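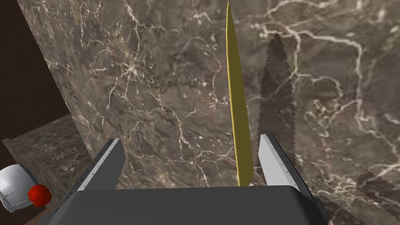
ok so I finally quit my daily word game streak and I have feelings about it. thread

I was at 147 days on Ludeo. One hundred forty seven! I did it at weddings, I did it in the dentist's parking lot, I did it once with a fever and got the word in two (still proud)

then I slept through a Saturday in August, well, most of it, and poof. back to zero. and I was in a bad mood until dinner over a word game

my cousin Greer Gourlay says just buy the streak repair, it's 4 bucks. Greer. I am not paying ransom for a number
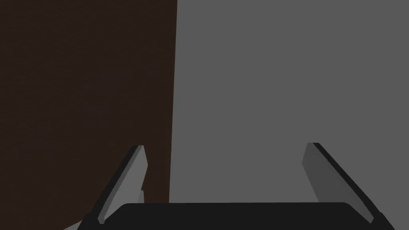 black and light grey, very much my mood

so anyway I've been doing the crossword in the Munro library paper instead. on paper! with a pen! it takes me around 9 days to finish one and no little flame icon yells at me

last week's had "small harbor, five letters" and I was stuck on it the whole bus ride, then shouted HAVEN while I was draining pasta. hi to my downstairs neighbor

also my vocabulary is apparently garbage without the green squares telling me I'm warm. I wrote in "ogre" where it wanted "oboe" and built a whole corner on top of it

do I miss Ludeo, yeah, a bit. mostly the group chat part where we all posted our scores and bullied whoever needed six tries

if anybody wants to do the paper crossword with me and text rude hints back and forth, I'm in. I'm stuck on 9 down right now, "stubborn animal," and it's NOT mule, I tried mule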